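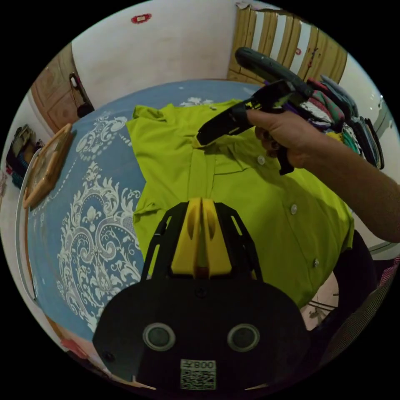
Fig. 1. Shirt laid flat, placket at an angle.

3.2 Before Steaming
1. Button the shirt and lay it flat.
2. Fill the Brindden tank to the 200 ml line.

CAUTION: Use plain water only – no starch.

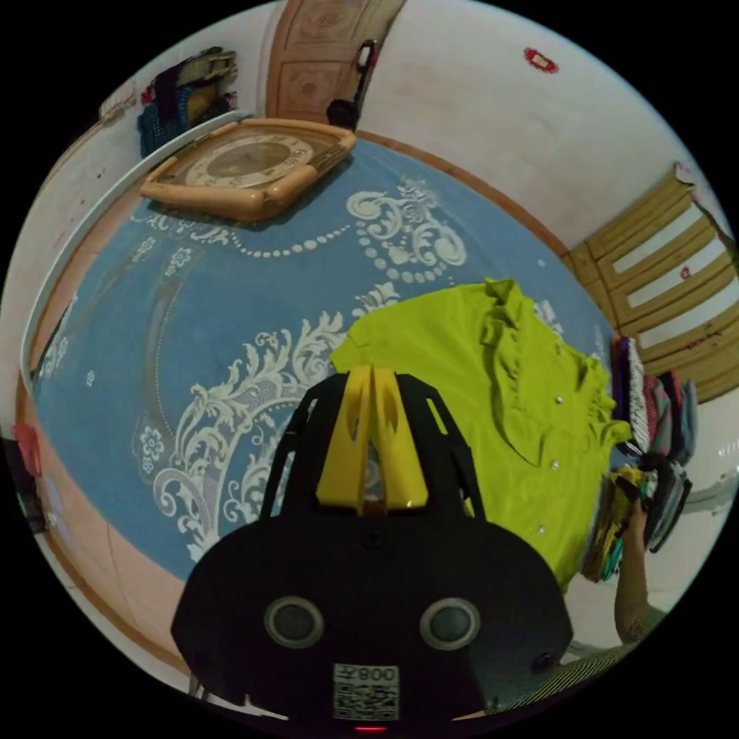
Fig. 2. Over the bed.

3. Steam the collar first, then the sleeves.
4. Unplug the base before emptying the tank.

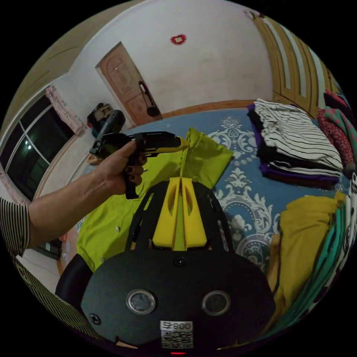 By Rostislav Havlíček | May

NOTE: Tighten the base screws by hand. A power driver can strip them.

Comments
Vasilis Nedeljković: Does step 2 apply to the 3000 model?
Uretti: Mine holds nearly 3 cups.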